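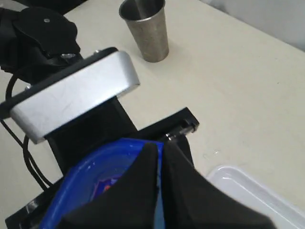 *Wedum Notes, Vol. 2, Issue 36*

# Wedum: small things and what they get put in

Hello and welcome! Wedum is a collection of notes and pictures on small household objects and the bowls, tubs, jars and trays that people keep them in. If you have ever lost a button in a dish full of keys, you already know the subject. We love it, and we hope the files are useful to anyone who studies, draws, sorts or just enjoys everyday stuff.

The issue number above belongs to the notes, which come out whenever there is enough to say. The data has its own version number, and the two don't march together. Sorry to anyone who tried to match them up last time!

**Current version:** 2
**Last edited:** Saturday, June 4, 2022
**Kept by:** Kanini Nyamweya and Ningsih Raju

## What you get

- 2,000 entries, each one a container with whatever was in it
- 1,275 of those entries also have a written note, from a few words to a full paragraph
- 36 container types, listed in `types.csv`
- a plain word list for colors, kept short on purpose

The picture at the top goes with the "plastic, open" type: bright blue, with a glossy rounded rim and a deeper royal blue inside. In the color column it gets `blue`, and the small object in it gets `purple-blue; orange; red`. The object is partly hidden, so its name column says `unclear`. We use `unclear` a lot and we like it. A good honest `unclear` is worth more to us than a guess, and please send us yours.

## Folder layout

```
wedum/
 README.md
 types.csv
 colors.txt
 entries/
 tarigan/
 illanstead/
 notes/
```

The two folders under `entries` are the two rounds of collecting. **Tarigan** came first and leans toward kitchens: lids off, a lot of tubs, a lot of things that were supposed to live somewhere else. **Illanstead** is mostly desks and hallway shelves, and it's where the really long notes are (Ningsih got carried away, and the rest of us are glad she did).

## Columns

| Column | What goes in it |
|---|---|
| `entry` | the entry's own number, never reused |
| `round` | `tarigan` or `illanstead` |
| `type` | one of the types in `types.csv` |
| `container_color` | a word from `colors.txt` |
| `rim` | `rounded`, `flat`, `rolled`, `none`, `unclear` |
| `surface` | what the container is standing on, if anything shows |
| `contents` | name of the thing inside, or `unclear` |
| `contents_color` | one or more color words, main color first |
| `hidden` | `no`, `partly`, `mostly` |
| `note` | free text, may be blank |

A blank cell means the column hasn't been filled in yet. `unclear` means a person looked and couldn't tell. Please keep those two apart when you load the files! Some spreadsheet programs are happy to turn both into nothing at all.

## How we choose words

Colors come first, because that's where all the fun arguments are. We take the plainest word that works. "Royal blue" can go in the note if it matters, but the color column only gets `blue`. For tabletops we use `cream`, `white`, `gray`, `brown`, `black` and `other`. `cream` was added in January after one very long evening of trying to squeeze everything pale into `white`.

Mixed colors get a hyphen. Separate colors get a semicolon. So `purple-blue` is one color somewhere between two others, while `purple; blue` means you can see both.

Containers are typed by shape and opening. A yogurt tub full of pencils is still a tub. A mug full of screws is still a mug, and we have several, and they're wonderful. Shiny spots don't count as white patches, which catches a lot of new helpers out. Pale streaks along the inner wall of a glossy plastic container are usually just light.

## Known rough spots

- Tarigan entries have no `surface` value before the column was introduced. We're filling them in slowly.
- "Dish" and "saucer" overlap. Kanini wants to merge them and Ningsih doesn't, so for now they both stay.
- Tilted containers can make the rim hard to judge. If you can only see part of the curve, go by that part and say so in the note.
- Notes were written by different people in different moods. Some are very dry. One is a poem about thimbles.
- Clear containers are underfed. Glass jars especially! If you have a shelf of them, we want to hear from you.

## Things people have done with it

A class at Trirnavmont used the notes to practice describing objects to a partner who had to draw them, and the drawings are terrific. Someone else built a little search page where you type two colors and get back every entry that has one color inside the other. We lost a whole lunch break to that. (Try `blue` with `orange`.)

It's also been handy for plain old tidying. Kanini went through the hallway entries one weekend and came away with a new system for batteries, string and spare hooks. The system is three jars. It's still holding up.

## Adding an entry

1. Pick one container. If it sits inside another container, write up the inner one and mention the outer one in the note.
2. Leave the contents as you found them.
3. Fill in `type` and `container_color` before you look up anything else.
4. Name what's inside only if you're sure. Otherwise, `unclear`.
5. Set `hidden`, even when the answer is `no`.
6. Write a note if you feel like it. Please feel like it!

Send new rows as a separate file with your name in the first line. Don't sort the main file before editing it, or the change list becomes impossible to read. Corrections to old entries are every bit as welcome as new ones, and they tend to go in faster.

## Next up

- fill the missing `surface` cells in Tarigan
- settle dish and saucer, somehow
- add `chipped` and `cracked` as condition words
- a third round, if we can agree on sheds or sewing boxes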